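Dornum: bimanual tabletop manipulation from mixed viewpoints

Data card, second release

Summary

Dornum is a set of teleoperated episodes recorded on a two-arm desk rig. It was put together to test one question: how much does a policy lose when the fixed view is dropped and only the wrist views are kept? The release holds 200 episodes from a single desk. The training code is in a separate repository called Joris.

Tasks

The main task is to pick up a puzzle cube, carry it over a mouse pad and hand it from one arm to the other. Episodes start with the cube on the pad or close to it. The layout of the other objects on the desk was changed between sessions and no attempt was made to keep the background tidy. Lighting is ordinary office lighting.

Views

Each episode has one fixed view and a wrist view for each arm. All streams are stored at 15 frames per second and share a clock. Stills from one session follow, the first from the fixed camera and the other three from wrist cameras.
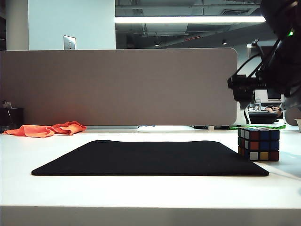
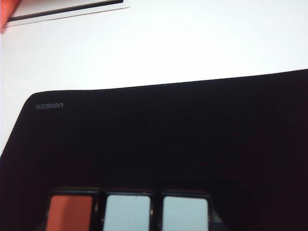
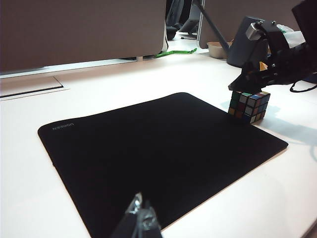
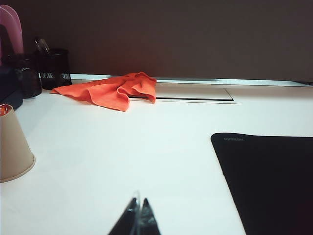
Wrist streams are stored exactly as they come off the camera. If you rotate or flip them, do it in the loader and do it the same way at test time. We mixed the two once and spent most of a Wednesday looking for a bug in the action head.

Method

The baseline, Bustos, is a small transformer that takes the current image from each view plus the joint positions and predicts a short chunk of actions. We trained it three ways: all views, wrist views only, and fixed view only. Everything else was held the same, including the seed list. Each variant was trained on the full set for 2000 steps per seed, with 6 seeds.

Findings

Wrist views alone were enough for the grasp. They did worse on the approach when the cube started out of sight of both wrist cameras, and the arm would often hover or drift towards the wrong side of the pad. The fixed view alone found the cube reliably but closed the gripper too early or too late. Using all views was best overall, though the gap over wrist-only shrank when the cube began in view. Per-seed scores are in results.csv.

Known problems

A few early episodes have a lag between the gripper signal and the video. They are marked in the index and skipped by default.
People and other desks show up in the background of some fixed views.
There is one desk and one kind of pad, so do not expect the numbers to carry over to another rig without fresh data.

Loading

Unpack the archive, then point Gramix at the folder that holds index.json. It checks the timestamps on first load and writes a cache next to the index.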